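Briltside open day, 11 May 2026. Notes typed up on the train home so forgive the state of them.

Got there late. Bus from Flikberg stops at the wrong end of the estate and the signs give up after the car wash. Walked past the Mathur unit twice. No sign on it, just a roller door and a bell that I'm not convinced rings. Spyros Kneževič came out in the end and waved us in, five of us by then.

Tea first, decent biscuits. Then straight round the ground floor, which is storage mostly, and a packing bench I'd have liked longer at. Spyros talks fast. Something about the lease, something about the drains in January. Didn't get it all down.

Upstairs was what I'd come for, the table setting room. Wood floor, white tables, white round plates. Job of the day is fruit on to plate, one piece at a time, then off again, then on again. Sounds like nothing. Quite hard to stop watching. Cables all over the floor so mind your feet, I didn't and nearly went over by the door. 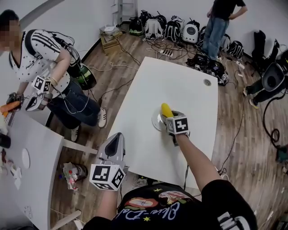

Lâm Hứa runs the upstairs and was very patient with us. Asked her how long a turn lasts, she said as long as your shoulders do, then gave the proper answer, thirteen minutes and a break. Everybody swaps tables after lunch so no one gets stuck with the same plate all day. I asked if the fruit ever gets eaten. Got a look.

Bit I found intresting was the talk about plates. They tried deep ones over the winter and went back to flat, as things kept rolling up the side and coming to rest at a daft angle. Same with placemats, tried and dropped. Plulen had lent them a set of bowls too but those were boxed up by the time we came and I only saw the label.

Noisier than you'd think up there. People chatting over the tables, somebody always asking for the tape. Warm as well. Take a layer off before the stairs, there's nowhere much to put a coat once you're up.

Questions at the end, three only, then Spyros had to go and let a delivery in. Mine was about the height of the tables, and whether they'd been bought for the job. No, came with the building aparently. The man next to me asked about parking, fair enough.

Practical stuff. Free, but you need to put your name down. No lift. Toilet is downstairs behind the packing bench, light switch is outside on the left. Last bus back to Flikberg goes at five and it does not wait. Cafe by the car wash does a good egg roll, cash only. They're planning another open day, no date yet, Lâm has a list going so email her if you want to be on it.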